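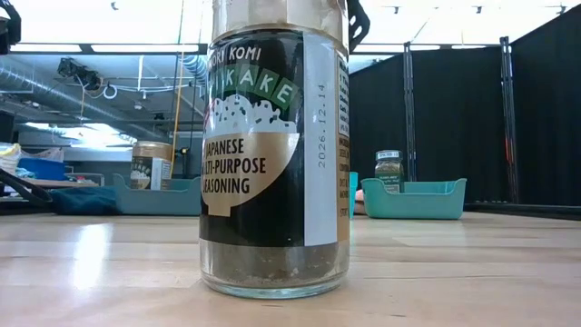 From: Halima Usman
To: robots-list
Subject: Re: Open day at Motoncombe, who's in?

Hi all,

Quick one before I run for the bus. Answers to Farhad under his bits.

Farhad Farahani wrote:
> Couldn't make the open day at Motoncombe in the end, kid was sick.
> Was it worth the drive? And did they run the kitchen demo live or
> was it a video again like at Hellow?

Live. Properly live, arm on the bench, picking up jars. Furikake on the pale wood table, black gripper over the lid, other spices and tubs at the back. Black curtains behind. Heike Kleinschmidt was at the keyboard and took questions the whole way through, which I thought was brave of her.

Worth the drive if you like watching grasping. If you wanted to see a finished product then no, save your petrol.

> What are they doing about glass? Ours still treats anything clear
> as if it isn't there. Past the label it's guesswork.

Asked exactly that. Heike's answer was they go for the lid or the label and leave the bare glass alone. Jar with a big black label is the easy case, she said so herself. Plain jars she wouldn't promise anything. Metal lids give her grief too, glare off the ceiling lights. Somebody suggested a matte spray and she pulled a face.

Grip force set by hand per object for now. They want to get away from that by February but I didnt get the feeling she beleived it.

> Also is it true they log every attempt? Mattes reckons they'd share.

Yes, 593 logged so far, failures kept in. Mattes Rathjen asked about sharing and got a "probably", so Mattes, over to you to chase it. Ask for the failures in particular, those are what I'd want.

Other stuff, in no order:

- We went through in groups of 6. Too many for that room, I spent half of it looking at Fabrice's shoulder. Stand on the left if you go.
- Talk upstairs by a bloke from Vokard, mostly slides, skip it. Colours on the projector were awful as well.
- Janssen had a table by the door with fingertip pads you could squeeze. Took 2 samples, one for our lab, one's for Farhad if he wants it.
- Parking round the back, not the front. Front is permit only and they do check. Ask me how I know.

Next visit starts at 9 in the morning, same door. Fabrice Maillard is holding the list so write to him, not me, and tell him if you're bringing students. Closed shoes or they won't let you near the bench.

I've got notes from the questions but they're in my handwriting, will type up when I can. Farhad, hope the little one's better.

Bus is here

Halima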